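Dudas sobre el origen del brote de gastroenteritis en Slanina

18 de abril de 2018

El brote de gastroenteritis que afecta al barrio de Slanina suma ya 58 casos, según el parte que difundió ayer el centro de salud de la zona. La explicación oficial apunta a los depósitos de agua instalados en los patios de las viviendas prefabricadas. Es posible que sea la correcta. Lo que no se ha visto, por ahora, es un análisis que la respalde.

«El agua almacenada es la causa más probable», afirmó Felicidad Villanueva, coordinadora de salud comunitaria, en una comparecencia que duró menos de lo previsto. Preguntada por los resultados del laboratorio, respondió que las muestras «están en curso». No precisó cuántas se tomaron, en qué depósitos ni en qué fecha. Tampoco aclaró por qué la recomendación de hervir el agua llegó cuando la enfermería llevaba cinco días atendiendo vómitos y diarreas.

De los afectados, 30 son menores. Tres siguen ingresados con cuadros de deshidratación y evolucionan bien, de acuerdo con el parte. El resto recibe tratamiento en casa con sales de rehidratación oral, que las familias recogen en la enfermería presentando el carné del centro. Varios vecinos contaron a este medio que el martes pasado se agotaron los sobres antes del mediodía. El centro admite «un desajuste puntual en el reparto» y lo da por resuelto.

Tirta Pangaribuan, médico que pasa consulta en el barrio desde hace años, no descarta el agua, pero pide cautela. «Tengo pacientes que no usan esos depósitos. Hay dos familias conectadas a la red y enfermaron igual», explicó. A su juicio, habría que estudiar también el comedor compartido y considerar un virus que se transmita de persona a persona. «Si es eso, limpiar depósitos está muy bien, pero no va a cortar los contagios», añadió. Su informe, enviado al centro de salud la semana pasada, sigue sin respuesta.

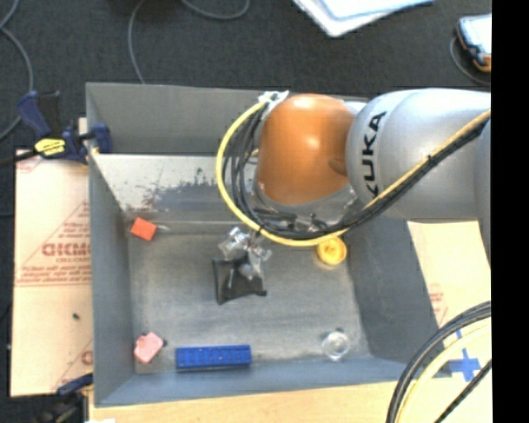

Un brazo robótico KUKA sobre un contenedor gris.

La empresa Elutus, encargada del mantenimiento de los depósitos, niega cualquier fallo. Su portavoz, Dalibor Kubíček, sostiene que la última limpieza general se hizo en septiembre, «conforme al calendario». Este medio pidió los partes firmados de aquella intervención y recibió una hoja resumen sin firma y sin los números de los depósitos tratados. Kubíček asegura que los originales están archivados y que se entregarán «a quien corresponda».

El calendario es otro punto confuso. El contrato habla de limpiezas «periódicas», sin fijar cada cuánto. Una vecina, Žofie Machala, dice que en su patio no ha visto entrar a ningún operario desde que se mudó, antes del verano. «Me dejaron un papel en la puerta diciendo que habían pasado. Yo estaba en casa», señaló. Elutus no comenta casos individuales.

Mientras tanto, el ayuntamiento ha anunciado el reparto de 2.000 frascos de desinfectante de la marca Pomix, con un folleto de instrucciones. La concejala responsable, Vlasta Sokol, presentó la medida como «una respuesta contundente». El folleto indica la dosis por litro, pero no la capacidad de los depósitos, que cambia de un patio a otro, y de momento solo está disponible en un idioma. Sokol prometió una segunda versión traducida, sin plazo. Sobre el coste de la compra se remitió al próximo pleno.

No es la primera vez que se culpa al agua antes de analizarla. En un episodio anterior, en la zona vecina de Bandell, se cambiaron las tuberías de toda una calle y el informe final, publicado meses más tarde, concluyó que el foco estaba en una partida de alimentos mal refrigerados. Villanueva considera que ambos casos «no son comparables». No explicó en qué se diferencian.

El centro de salud mantiene la recomendación de hervir el agua, lavarse las manos con jabón y no enviar a clase a los niños con síntomas hasta que pasen dos días sin molestias. La enfermería ampliará su horario por la tarde. Los resultados del laboratorio se conocerán «en breve», la misma expresión que figuraba en el parte anterior.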